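Notes for my bit at the Skerkcombe ladies' breakfast (I get the slot after the pancakes, so keep it peppy!)

## Say hi, then confess

- I'm the one who starts planning for the holidays in March. My husband has stopped asking.
- Tell the gravy story from last year. Short version! Skip the part about the dog.
- Ask who has already bought a gift. Wait for the groans.

## The list on the fridge

- Mine had 80 things on it last fall, which is bananas, and I was still adding to it at 11 p.m.
- I crossed off anything I was only doing out of guilt (bye, homemade wreath) and got down to 30.
- Cards stay. I love cards. Ayman Hegazy from our old street still writes me a whole page and I read it standing at the mailbox.

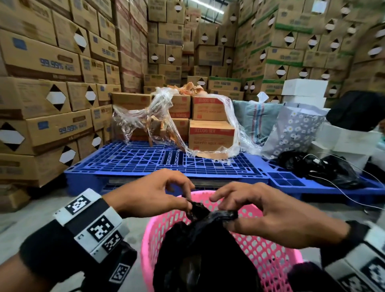 *Tying up the bag in the pink basket.*

## Money, quickly

- We spent 418 dollars on gifts one year and I could not tell you what half of them were.
- Last year it was 279, and the kids had just as much fun, maybe more!
- I use a plain envelope with cash in it. When it's empty I'm done shopping (mostly... okay, mostly).
- Mention that Marcelino Pacheco's family draws names at Labor Day. I'm stealing that.
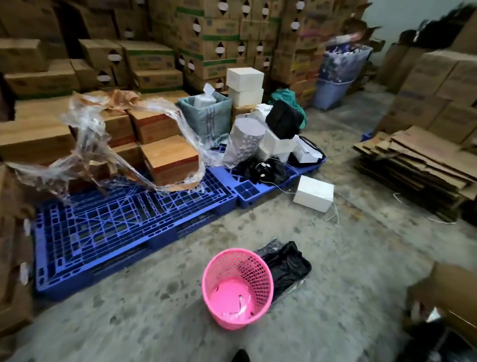
## The quiet weekend

- Pick one weekend before it all kicks off and put nothing on it. Pajamas, soup, the bad movie.
- We did ours in October and I napped twice in one afternoon, it was heaven.

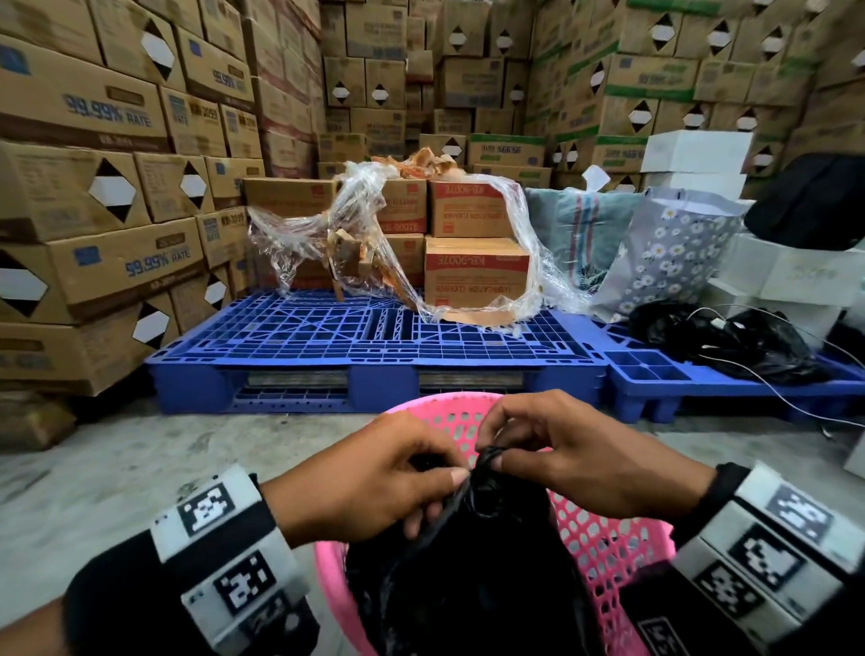
- If somebody invites you to something that weekend, you're allowed to say you have plans. Soup is plans.
- Slow down here, I always rush this part.
- Hand around the blank lists and pens. Give them five minutes and go get more coffee.
- Thank Gilmar Queiroz for the pancakes before everyone gets up!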